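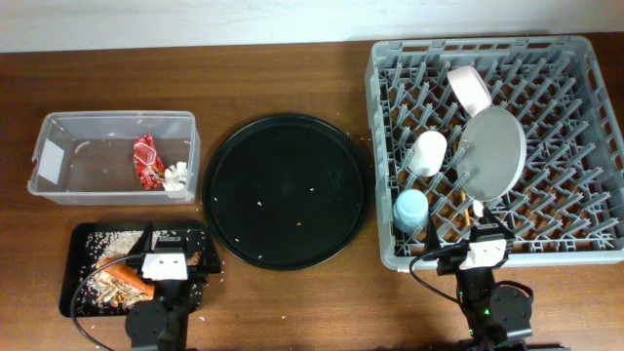
Ticket 3000-17
Subject: Dish rack – pegs too close for bowls, cups tip over
Product: Stasura dish rack, gray
Opened by: Nazareno Rinaldi, Rurholm shared kitchen
Assigned to: Leonardo Ferri, Vorden customer support
Status: Closed

13th May, 09:12 – N. Rinaldi
Rack in use on the wooden table. Plates stand upright without trouble. Bowls lean over, and cups will not stay upside down. Water stays in the foot of the cup. Also, thin items such as chopsticks slip down between the pegs and end up under the plates.

10:40 – L. Ferri
Please confirm the order of loading and whether the rack sits level. Are crumbs and shells cleared before washing?

11:25 – N. Rinaldi
Level checked in both directions, no rocking. Loading order is whatever gets washed first. Snack leftovers go from the trays into the clear bin, but rice gets through now and then and collects at the base of the pegs.

11:58 – L. Ferri
The peg rows are angled and spaced for plates. Suggested steps:
1. Empty the rack and rinse out any grains. A grain at the foot of a peg is enough to tilt a cup.
2. Load plates first, all facing the same way.
3. Put bowls on edge in the row behind, open side toward the plates.
4. Cups last, rim down, along the front edge.
5. Keep chopsticks out of the rack. Use the Fontana cutlery cup, 12 cm tall, or any jar.

15:30 – N. Rinaldi
Steps 1 to 4 done. Bowls hold. Small cups hold, the tall one still falls if the table is bumped. Using a jar for the chopsticks.

15:47 – L. Ferri
Tall cups are a known limit of this peg height – lay them on their side with the opening facing down the slope. No replacement part needed. Closing.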